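About Candside

We fold, we sort, we mend a little, and we teach other people to do the same in their own homes.
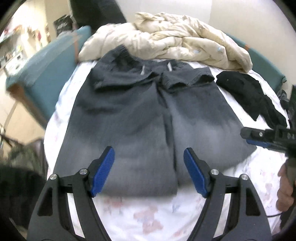 Folding jeans was the one chore I would have paid anyone to take off my hands, Aitana Marín wrote to us after her first class, and now I do the whole family's on a Sunday-best kind of bed with the radio on and don't mind it a bit. We kept her letter, and we read it to every new group, partly for the encouragement and partly so people know they're in good company if they've been living out of the clean-laundry pile for a while (most of us have!).

Candside began in Kadri Liepiņa's apartment, where she had two growing kids, one narrow closet and a great many pairs of denim pants that would not stay on their shelf. She tried hanging them, she tried rolling them, she tried a set of bins that ended up full of scarves. What worked in the end was laying each pair out flat on the bed, smoothing it from the waistband down, and folding it the same way every time. A neighbor asked to be shown, then the neighbor's sister, and before long Kadri was carrying a bag of old clothes around town and giving lessons on other people's beds.

We still teach on beds whenever we can. A folding table is fine, and our classroom on Brennan Street has several, but a bed is where most folks really do their laundry, with the comforter shoved up to one end and a shirt or two waiting in a heap beside them. If a method only works on a big clean counter, it isn't much use at nine in the evening.

Our beginner class is called Plakel, after the word Kadri's kids made up for a stack of clothes that leans. It covers jeans, T-shirts, sweaters and the dreaded fitted sheet, and it runs 80 minutes, with tea. Please bring your own clothes, as wrinkled as you like. Jeans come first because they're forgiving: the cloth is heavy, it stays where you put it, and you can open them up and start over without anybody being the wiser. Button or zip them, tuck the pockets in, bring one leg over the other, and then fold up from the hem in even lengths. Faded ones and stiff new ones behave a little differently, and we like having both in the room.

The second class, Stoteck, is about where everything goes once it's folded. We talk about shelves and drawers, about what to keep within reach, and about the sweater you haven't worn in years but aren't ready to part with. We will never make you part with it.

In May we welcomed student number 667 and had a cake, a very good lemon one, which Kadri cut into squares and stacked neatly before anyone could stop her.

If you'd like to join a class, or have one of us come by your home, leave a message through the contact page and tell us what's giving you trouble. Classes are small and fill up early in the season, so do ask about the waiting list too. Beginners are welcome at any age, and children may come along with a grown-up at no extra charge.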